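Ernitbridge, canal boat and day boat hire. Small outfit, two jetties, one phone. Guido Marras started it, Lihua Ren came in the second season and pretty much runs the bookings now.

## Who we are

Guido does engines. Lihua does the calender and the deposits. Kavinda Jayawardena meets you at the jetty, shows you the ropes (literally) and takes you through the first lock if you want. Say yes if it's your first time.

## The boats

**Cilla** - narrowboat, sleeps four, diesel heater, proper oven. Repainted in August.

**Mridha** - open day boat, electric, no license needed. Dogs fine.

Both go out from Dastcombe basin. Parking is behind the chandlery, use the far gate, the near one sticks.

## Money stuff

Deposit on Cilla is $150, back to you within the week if she comes home in one piece. Fuel included. Pump-out included. Mooring fees past the tunnel are yours.

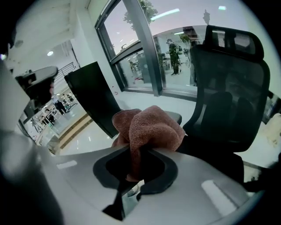
Bring soft bags, hard suitcases dont fit under the bunks. Boarding from 3 pm, back by 9 am, please, Pranab Mollah has to turn her round for the next lot.

Winter: closed for cruising, but we do take on hull blacking for other owners. Ask Guido, he'll give you a price when he's seen the boat.

Phone is better than email. Leave a mesage if we're out on the water.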